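Staltine Shine Kit: A Parent's Review
Posted Jul 22, 2018

My son leaves for a military prep school in November, and like every other parent on the mailing list I was sent a catalog of things he supposedly can't do without. Near the top was the Staltine Shine Kit, sold as "everything a new cadet needs for inspection." It costs $57. I bought one, mostly to see what $57 of shoe polish looks like, and then made him use it on his cousin's old leather dress shoes for five weeks.

What you get

A zip case holds two tins of black paste, a horsehair brush, a dauber, a stack of cotton cloths, a small bottle of edge dressing, a brass cloth and a folding card of instructions. The case is the nicest part. It lies flat in a drawer and the zipper hasn't snagged.

The card is the worst part. It tells you to "apply polish in light circles until mirror finish is achieved," and that is the whole section on the thing people buy the kit for. No word on water, or how long to let a coat sit. If you already know how to do a spit shine you don't need the card, and if you don't know, the card won't help you.

The polish

It's fine. I wanted to be able to say more than that. The base coats went on evenly and the toe caps came up well by the third evening. But we did the left shoe with Staltine and the right with a drugstore tin, and when my brother-in-law Ciarán Mac Giolla came by (he did his share of inspections years ago) he picked the drugstore shoe as the better one. He then changed his mind in the kitchen light. I take that to mean there's no difference worth paying for.

The brush sheds. Less now than in the first week, but I am still picking hairs off the welt.

The brass cloth did a good job on a belt buckle that had gone brown. No complaints there.

The claims

The box says "academy approved." Approved by which academy? I wrote to the company and got back a polite note saying the phrase "reflects our commitment to cadet standards." So, none that they care to name. The website also shows 583 five-star reviews. I read more of them than I should have, and a good many talk about how fast it shipped. 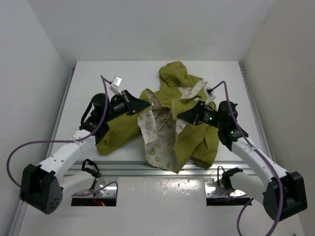 How it compares

The Irngate kit runs a little cheaper and has a better brush, though the case is a drawstring bag that turns black inside within days. Buckley sells its pieces separately, and that is how I'd do it if I were starting over: one good brush, one tin, and an old T-shirt cut into squares. Kisport makes a quick-shine sponge that my son likes very much. Ask your cadet's unit before sending one, as some don't want them used on leather.

Should you buy it?

If a grandparent is asking what to give, sure. It looks like a present and it will get used. If you're spending your own money on top of luggage, boots and haircuts, I'd skip it and put the difference toward a second pair of laces and decent socks. Mine is going in the trunk anyway, minus the card.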